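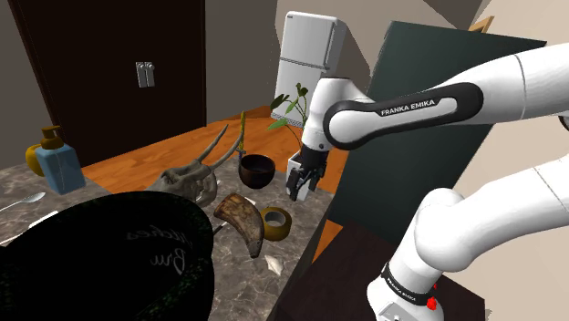 Chapter 6
Updates, Versions, and the Small Red Badge

Sooner or later, every program you own will ask to be replaced by a slightly different program with the same name. It will ask politely at first. Then it will ask at startup, then in the middle of a sentence you were typing, and one morning you will find that it stopped asking and went ahead during the night.

This chapter is about that request: what is in an update, who decides when it ships, and how to read the number attached to it. By the end you should be able to look at a set of release notes and tell whether to install today, wait a week, or go and make a backup first. (The answer to the last one is always yes, and most of you will skip it. Chapter 9 deals with recovery.)

6.1 What the number says

Take Mota, the note-taking program we will use throughout this part of the book. Its makers, a small firm called Gernano, follow a common three-part pattern. In version 4.2.1, the 4 is the major version, the 2 is the minor version, and the 1 is the patch. A change in the last number should mean repairs. A change in the middle number should mean new features that leave your old files alone. A change in the first number means that something you rely on may have moved, and that there will be a video about it with cheerful music.

The word "should" is doing a lot of work in that paragraph. Version numbers are promises made by people, and people have marketing departments. Gernano once jumped from 2 to 4 on the grounds that a rival, Tavberg, was already on 4. No version 3 was ever released, although the support desk still gets mail about it.

6.2 Reading release notes

Good release notes tell you what changed, what broke, and what was dropped. Most tell you that the update contains "bug fixes and performance improvements," a phrase that would fit equally well on a new toaster. Here are the full notes for one Mota patch, dated Nov 17, 2020:

Fixed a crash when opening notebooks with more than 500 pages.
Search no longer ignores the first word.
Removed the export panel. Export is now under Share.

The first two lines are repairs. The third is a feature being moved in a patch, and by the rules in 6.1 it had no business being there. Anyone who had built a weekly routine around the export panel found this out on their own time.
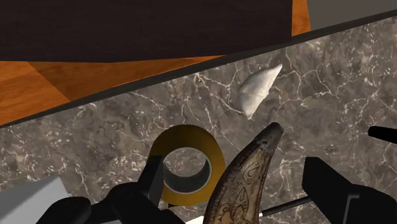

Rhiannon James objected to this section when she read it in draft, saying that users complain just as loudly when a button stays in the wrong place for years, and that a patch is at least a quick way to get the shouting over with. She has a point, and exercise 4 asks you to argue her side.

6.3 Automatic or manual?

Automatic updates are the right choice for most people on most machines. Security repairs only help once they are installed, and a laptop left alone with its owner's good intentions can go a very long time between restarts.

The exceptions are machines that have one job. A computer that runs the payroll, or the lights in a theater, should be updated by a person, on a quiet day, with the old installer still within reach. Before you update such a machine, write down three things:

The version you have now.
The version you are moving to.
How to get back.

If you can't fill in the third line, stop and read 6.4, which covers rollbacks, before you press anything.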